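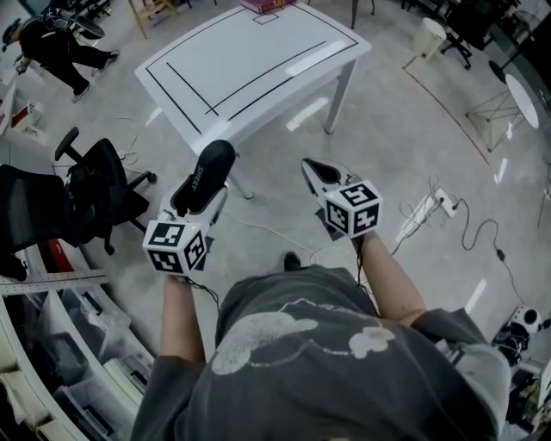
Which way round are the dates in the Clullholm rainfall files?
Day first, then month, then year, with a full stop between each. The older Monti sheets used the same order, so nothing was changed when they were typed up.

Clullholm Garden Rainfall

README

Daily rainfall readings from 19 back gardens in Clullholm, kept as plain text files. One file per garden, one line per day.

Columns

date – day the gauge was read
mm – rain in millimetres, to one decimal place
gauge – Sinel or Trirnix
note – free text, often blank

Gauges were read at 9 in the morning and the total put down to the day before. A few gardens read later in July, and those lines have "late" in the note column.

Gaps

A blank in mm means no reading was taken. A zero means the gauge was read and was dry. Please don't fill blanks with zeros, as it pulls the monthly totals down. Months with more than 10 blanks are left out of totals.txt.

Known problems

The Trirnix gauge overflows at 60 mm, so any reading of 60.0 should be taken as 60 or more.
Garden 10 moved its gauge out from under a pear tree. Readings before the move are low and have not been corrected.
Snow was melted and measured in some gardens and skipped in others – check the notes.

Use

Free to copy and share. Please say where the figures came from and keep this file with them.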